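I'm Muthoni Kashindye, and I grew up barefoot from the last school bell in June until the first one in the fall. My cousins and I built forts by the creek, sold lemonade on the corner and came home only when the porch lights blinked on (usually twice!).

I started Hesham to write those summers down, mine and other people's. We've collected 104 childhood stories so far, and I've cried over plenty of them. 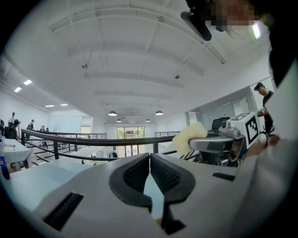 ## Send us yours

Keep it under 3000 words and tell it like you'd tell your sister. I read every one myself, mostly with coffee.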